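Werkora Adjustable Bench Stool, reviewed after 13 weeks

By Ansel Oyelaran

I bought the Werkora stool in October to replace a kitchen chair I had been using at my bench. The chair was too low, and my shoulders hurt by the end of most evenings. I mostly repair clocks and small radios, so I sit still for long stretches and lean forward a lot.

The stool came in one box with the seat, a gas lift, a foot ring, a five-leg base and a bag of glides. Casters are sold separately. The instructions are one sheet, printed on both sides, and the drawings are clear enough. The only step that gave me trouble was the foot ring, which has to go on before the seat. The sheet shows this in the right order, but I missed it and had to pull the seat back off. That took a rubber mallet and some patience.
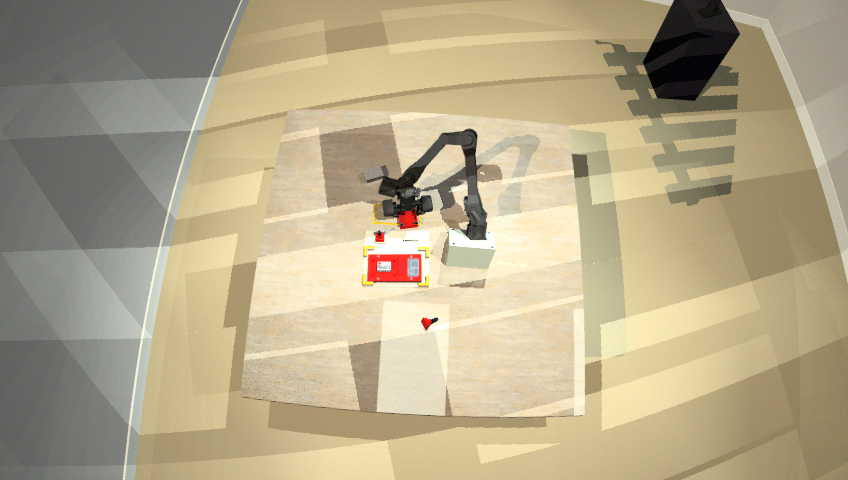 Height was my main reason for buying. At its lowest setting my feet are flat on the floor, and at its highest I can work standing height without hunching. The lever is on the right side only. It moves easily and the lift has not sunk at all, even when I sit for two or three hours.

The seat is firm. I liked that from the first day, but my wife tried it and went back to her own chair after ten minutes. The cover is a smooth vinyl that wipes clean. Oil came off with dish soap. Solder flux left a mark that I have not been able to remove.

There is a small backrest, set low. It supports you when you sit upright and does nothing when you lean in. If you want real back support you should look at the Restis, which I used for a month at a friend's shop. It has a taller back and a softer seat, but the arms hit the edge of the bench and they don't come off. 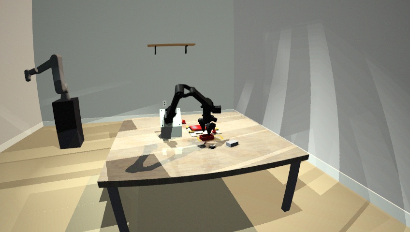 The foot ring is the weak part. It is held by a plastic collar that you tighten by hand, and mine slips down every week or so. I wrapped the post with a strip of rubber from an old inner tube and it has stayed put for the last month.

Stability is good. I weigh 210 pounds and the base does not rock on concrete. The glides are quiet but they drag on a rubber mat.

I paid $100, plus $13 for shipping. The warranty runs 4 years on the lift and one year on everything else.

Pros: height range, firm seat, steady base.
Cons: foot ring collar, lever on one side only, casters cost extra.

I would buy it again at this price.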